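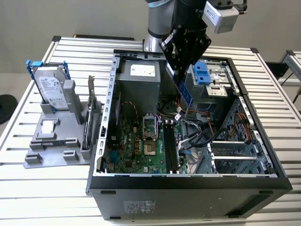 Cell 4, memory insertion station: gripper jaw replacement and re-teach

Jun 17, 2024. Entry by Babita Chaturvedi. Second reader: Sushil Bhatia.

Reason for the work

The memory insertion step at Cell 4 was taken out of the automatic sequence at the end of the previous shift after repeated stops on the seating check. The arm reached the slot, began the downward push, and reported a side load above the limit before the module was home. The parts were inspected and no damage was found on the card edges. The cell was released to maintenance with the desktop case left in position on the slatted table.

Condition as found

The arm powered up without faults and homed normally. Both gripper fingers opened and closed over their full travel. With the fingers closed on the Dawber gauge block, the left jaw face stood slightly proud of the right. The rubbing marks on the left face were at the height where the heat spreader of a module is held. The right face was clean.

The cable on the wrist camera was checked at the plug and along its free length. It was seated. The lens cover was wiped with a dry cloth. No change was made to the camera settings.

The parts fixture to the left of the case was pushed by hand in both directions and did not move. The hard drive in its blue caddy stood properly in the back holder. The card in the narrow slot at the right end of the fixture was lifted out, the slot was brushed, and the card was put back. The printed uprights show no cracks. Sushil Bhatia asks that the uprights be looked at again in November, when the fixture is due for reprinting in any case.

Work carried out

1. Air and motion power locked out at the Cell 4 panel. Tag signed.

2. Both jaws removed and replaced as a pair from the Lindent spares drawer. The old left jaw has been bagged and placed in the returns bin. The old right jaw is kept in the drawer, marked with red tape, and is not to be fitted with a new left jaw.

3. Jaw screws tightened in two passes with the small torque driver. The driver had been returned to the wrong hook and took some time to locate. It belongs on the inside of the cabinet door.

4. Lockout removed. Gripper opened and closed 23 times under manual control. No sticking was felt or heard.

5. Gauge block gripped again. The jaw faces now meet evenly on both sides.

6. Pick point at the fixture taught again with the arm at low speed.

7. Approach point above the memory slots taught again with a module in the jaws. The case used for this has an open processor socket with no processor fitted and the retention bracket standing upright. The bracket is close to the approach path, and the arm must not be brought in from that side. The present path comes from above, between the board and the drive cage.

8. Tilt of the module on approach left at the old value. The module enters with one end low and is leveled before the push. A trial with the module level from the start was considered and put off until the station has run for a full shift on the new jaws.

Clearance at the drive cage

The blue drive latch on the cage stands next to the place where the gripper works. It was noted during teaching that the outer side of the gripper passes nearer to this latch than the drawing in the Prurnadus cell folder suggests. The drawing was made for an earlier case, with a different latch. An additional waypoint has been inserted so that the arm finishes its sideways travel before it descends. Operators should confirm that the latch is closed before starting the sequence. A latch left open will be struck.

The data cables below the cage were pressed down by hand and kept out of the path. This is acceptable for teaching. For production the cables are to be tied before the case reaches the table, as stated in the loading sheet. Please do not tie them at the station.

Checks after the work

Six insertions were run at low speed with a person at the stop button. All six completed the seating check. The side load stayed under the limit on each one, with the highest reading on the first. Four more were run at production speed, again without a stop. The contact force limit remains at 500 in the controller's own units and has not been altered. Any request to raise it should go to Sushil Bhatia in writing.

The program was saved to the controller and copied to the Baneo share under the Cell 4 folder. The earlier version has been kept beside it and renamed with the word OLD. It contains the former pick point and must not be loaded with the new jaws fitted.

Open items

Drawing of the case and drive cage to be corrected in the cell folder. Assigned to B. Chaturvedi.

One further pair of jaws to be ordered. The drawer now holds no complete pair.

Daily check sheet to gain a line for comparing the jaw faces on the gauge block. Wording to be agreed with the shift leads.

The brush used on the fixture slots is worn and leaves bristles behind. Replace.

Note added by S. Bhatia

Entry read and agreed. The station may return to the automatic sequence. For the first shift, the seating check log is to be printed and left in the tray at the panel. If the side load reading climbs over the course of the shift, stop the station and check the jaw screws before teaching any point again. The taught points should be treated as correct until the screws have been checked.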